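Automation at the Skerovby laundry

The Skerovby laundry is a commercial laundry that washes residents' clothing for care homes, boarding schools and seasonal worker housing. It is operated by Reserar, a regional textile services company, and employs 52 people on two shifts. The plant is known mainly for its use of robot arms in the handling of personal clothing, a part of laundry work that was done entirely by hand until the Trorance project began.

Background

Flat linen such as sheets and towels has long been handled by machine. Folding and ironing lines by Böttcher were in place at Skerovby before Reserar took over the site. Personal clothing was handled in a separate hall, where workers emptied each customer's basket onto a bench, checked pockets, read name labels and divided the items by color and washing temperature.

The hall had the highest rate of sick leave in the plant. Most complaints concerned shoulders and lower backs, and workers linked them to the lifting and turning of baskets. Staff turnover was also high, and new employees were often placed in the hall first and moved to the ironing lines later – a practice the older workers disliked, as it meant they were always training someone.

The Trorance project

Trorance is the name Reserar gave to its program for automating basket handling. The process engineer Anas Chraibi was put in charge of it. The first trials used one arm at a single station, on the day shift only, and were held on Wednesday afternoons when the volume of incoming clothing was lowest. The number of stations was later raised to 3.

Each station has an arm with a two-finger gripper and a camera near the wrist. The arm brings a basket forward, takes items out one at a time and places them on a belt. An operator standing at the belt reads the labels and makes the sorting decision. Items the arm fails to pick up after two attempts are left for the operator.

Baskets proved harder than the clothing in some respects. Customers send in many different models, and the handles vary in shape and position. A common type has an oval grip opening in the front wall and rows of small round holes below it. The holes let air through, but they also show bits of the clothing inside, and early versions of the software sometimes treated these spots of color as items to be picked. Straps and cords caused a further problem, as they tend to tangle with other pieces and pull them along.
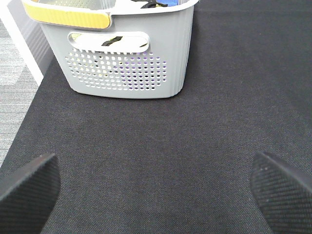

Effects on work

No jobs were cut when the stations were introduced, under an agreement between Reserar and the employees. Several positions changed in content. Workers who had emptied baskets became station operators, with 20 hours of paid training that covered clearing a jam, restarting the arm and reporting faults. The pay grade was raised by one step after a year of talks.

Lifting has decreased, and the operators report fewer shoulder problems. Other complaints have taken their place. Operators stand in one spot for longer periods, and the pace of the belt leaves less time for conversation. In an internal survey, several described the work as easier on the body and more tiring to concentrate on. The company responded by rotating operators between the belt and the packing area every 2 hours.

The question of pockets has not been fully settled. Workers used to find pens, tissues and hearing aids by feel as they emptied the baskets. The arm does not check pockets, so the task was moved to the belt, where it takes up much of the operator's time. After a hearing aid was washed in July, the belt speed was lowered and has stayed at the lower setting.

Night shift

The stations are not used at night. Chraibi proposed unattended operation early in the project, but the idea was dropped after a trial in which baskets stood waiting until morning behind a single tangled garment. The night shift continues to empty baskets by hand, using the older benches along the north wall, and its members receive the same hourly supplement as before.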